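Equipment round: where the money went

Those of you who put in a request before May will want to know how it went. We had 10 bids on the table and funds for 2 of them, so eight people are now not speaking to Siham Srour, who only typed up the list.

The second arm for the Arnstead bench got through. So did Tomomi Kinoshita's spare set of gripper fingers, at a price that made Mesfin Teshome ask whether they came with the rest of the hand. They do not. The supplier, Avram, quotes 48 working days for delivery, and anyone who dealt with them over the last order may add whatever they like to that.

The new printer did not get through. Sylvain Rey's case was a good one - the white test blocks and tag holders all come off the old machine, and each new grasping task wants a fresh batch - but it leaned heavily on a spreadsheet with the running costs left blank. He has been invited to fill them in.

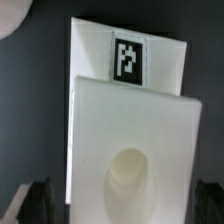

Meanwhile filament stays on the consumables line, which has £158 left in it until the next round. Please print what you need and resist the urge to print what you would quite like. Tags can still be done on the office printer, which costs us nothing as long as Ciredside keep forgetting to bill for toner.

Bids for the next round go to Eldana Ejigu, on the form, with the running costs filled in.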